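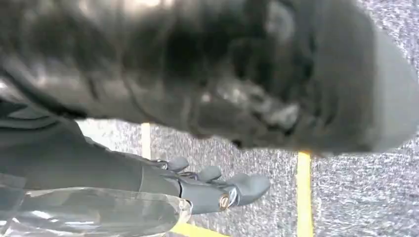 What I Learned From Moving Twice in One Year

Hello again from the new place! If you've been reading this newsletter since the spring, you know I swore I would never pack another box as long as I lived. Then the lease on the Voyle Street apartment came up, the rent went up with it, and by August I was back in the kitchen wrapping mugs in old T-shirts.

So this month's item is all about moving, and mostly about the stuff I got wrong the first time. I moved in March with 156 boxes. I know the number because Predo, the moving company, charges by the box and printed it in bold on the bill. The second time I was down to 40, and I don't miss a single thing I gave away (okay, I miss the waffle iron a little).

The biggest change was starting early. In March I gave myself one weekend and cried into a roll of tape. In August I started six weeks ahead and did one drawer or shelf every night after dinner, with the radio on. Some nights it took five minutes. Some nights I found a shoebox of old letters and got nothing done at all, and I had the time for that too.

I also quit buying boxes. The liquor store by the Drandico bus stop puts its empties out around 7 in the morning and they're perfect for books, because you can't overfill them. My back is very grateful! Towels and sheets went around the dishes, winter coats stayed on their hangers inside trash bags, and the whole closet was done before my coffee got cold.

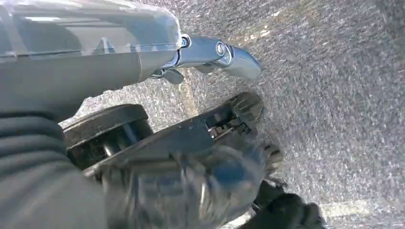

READER TIPS

I asked for your best moving advice last time and got 14 replies, which made my week. A few of you said to pack a "first night" bag with sheets, soap, a phone charger and something to eat, and I can now say you were right. Mine had crackers in it and I ate them sitting on the bathroom floor - pretty happily, too.

Another reader writes the room AND one thing inside on every box, so "kitchen, can opener" gets opened first. I stole that one right away. Someone else takes a phone picture of the wires behind the TV before pulling anything out, and I wish I'd read that email a day sooner.

Next month I'm on to the garden, or the strip of dirt I'm calling a garden. The Pimimano seed catalog is already on the kitchen table with half the pages folded down. If you've ever gotten tomatoes to grow on the north side of a building, please write to me!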